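Household Economy: Tracking Prices and Costs at Home

Ingrid Tran
December 8, 2020

Published inflation figures describe an average basket of goods. A household buys its own basket, and the two can move apart for months. The methods on this page measure price changes as they reach one kitchen and one set of utility bills. They require a notebook or a spreadsheet, a kitchen scale and a file of receipts.

Build a fixed basket

Select 23 items that the household buys in most months. Include staples (flour, rice, cooking oil, eggs, coffee), cleaning supplies and paper goods. Leave out anything bought for a holiday or a single recipe. Record the store, the package size, the shelf price and the unit price for each item. Use the same store and the same size every time. If an item is out of stock, carry the last price forward and mark the entry.

Weight each item by its share of spending. A doubling in the price of salt has almost no effect on the total. A small increase in coffee may have a large one. Without weights, the result is only a list of price changes.

Watch package size

Manufacturers often respond to higher input costs by reducing contents and holding the shelf price. A jar of sauce that goes from 28 ounces to 23 at the same price has risen by a little more than a fifth per ounce. The shelf label will show this if the unit price is printed, but labels are not always updated promptly. Check the net weight on the package. Keep one empty package of each staple, or write the net weight inside the cabinet door.

Separate sale prices from regular prices

Enter both in separate columns. A shorter sale cycle and a higher regular price can leave the average cost unchanged. For shelf-stable goods, the sale price is the one to plan around. Buy enough to reach the next sale and no more. Stock that expires must be added to the cost of the stock that was used.

Store bread and baked goods correctly

Bread kept in paper holds its crust but dries quickly. Bread kept in plastic stays soft but molds sooner in a warm kitchen. For anything that will not be eaten within two days, slice it, wrap it tightly and freeze it. Toast directly from frozen. Refrigeration speeds staling and should be avoided for plain loaves. Count discarded bread at full purchase price in the monthly record.
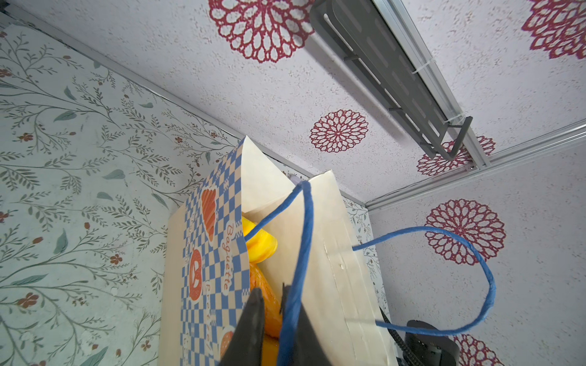 Record utilities by quantity

A bill of 183 dollars says little by itself. Divide it into the fixed charge, the quantity used and the rate. Rates are set by regulators or by contract and cannot be changed from the kitchen. Quantity can. Compare December with the previous December, and note any large difference in outdoor temperature before drawing conclusions.

Price the reserve

Households that keep a cash reserve should state it in weeks of basket and utility costs. A reserve of 3000 dollars covers fewer weeks each year that prices rise, even when the balance stays the same. Recalculate twice a year, using the most recent basket total.

Keep policy changes in the record

Tariffs, sales tax changes and the end of temporary relief payments should be entered as dated notes beside the price columns. Do not assign a cause to a price change on the basis of one month. Wholesale contracts delay the effect of a tariff, and a poor harvest can hide it. Three consecutive readings in the same direction are a reasonable minimum before the basket plan is revised.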